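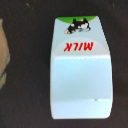
Wie lange hält sich Milch, wenn die Packung erst mal offen ist?

Im Kühlschrank ein paar Tage, wenn sie hinten steht und nach dem Eingießen gleich zurückkommt. In der Tür geht es schneller, dort ist es am wärmsten.

**2/** Ich frage das, weil ich im August angefangen habe aufzuschreiben, was bei uns im Müll landet. Zwei Erwachsene, ein Kind, ein normaler Kühlschrank. Am Ende des Monats standen 534 Gramm Käse auf der Liste. Und das war nur der Käse.

**3/** Beim Käse lag es an der Verpackung. Wir hatten ihn in der Folie gelassen, die Folie war feucht, nach einer Woche war er hin. Jetzt kommt er in Papier und dann in eine Dose, Deckel nicht ganz zu.

**4/** Milch: Das Datum auf der Packung gilt für die geschlossene Packung. Danach zählt Riechen und ein kleiner Schluck. Bei länger haltbarer Milch merkt man es schlechter, die wird eher bitter als sauer. Ich schreibe mit Filzstift das Öffnungsdatum drauf.

**5/** Was sauer geworden ist, nehme ich nicht mehr zum Backen. Ich weiß, dass viele das von der Oma kennen. Das war aber Rohmilch, die verhält sich anders. Heutige Milch fault eher, als dass sie schön dick wird.

**6/** Erdbeeren. Nicht waschen, bevor sie in den Kühlschrank kommen. Flache Schale, Küchenpapier drunter, matschige gleich raus. So habe ich 200 Gramm mal drei Tage lang gut gehabt, vorher war am zweiten Tag Schluss.

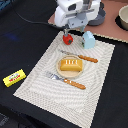 Rote Erdbeere am Rand eines weißen Platzdeckchens.

**7/** Reste vom Kochen: flach abfüllen, dann kühlen sie schneller ab. Ein voller Topf ist nach zwei Stunden in der Mitte noch warm. Ich hatte das lange falsch gemacht und abends um elf noch einen lauwarmen Topf Suppe in den Kühlschrank gestellt.

**8/** Temperatur: Unser Kühlschrank stand auf Stufe 3, das waren oben 9 Grad. Ich habe ein Thermometer in ein Wasserglas gestellt und über Nacht gewartet. Jetzt sind es 5. Hat bei der Milch mehr gebracht als alles andere.

**9/** Eine App habe ich auch probiert, Felow. Man trägt ein, was man kauft, und bekommt eine Erinnerung. Nach 20 Einträgen hatte ich keine Lust mehr. Ein Zettel an der Kühlschranktür reicht mir - und den liest auch der Rest der Familie.
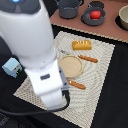
**10/** Auf dem Zettel steht nur, was zuerst wegmuss. Kein Vorrat, keine Einkaufsliste. Wer etwas davon isst, streicht es durch. Wenn der Zettel voll ist, gibt es abends Pfanne mit allem.

**11/** Ivar Berge hat unter Post 3 gefragt, ob man Käse einfrieren kann. Gerieben ja, für Auflauf oder Pizza. Am Stück wird er bröselig. Weichkäse habe ich nicht probiert.

**12/** Brot fehlt hier noch, dazu schreibe ich extra was. Nur so viel: nicht in den Kühlschrank, da wird es schneller altbacken. In Scheiben einfrieren und einzeln toasten klappt bei uns gut.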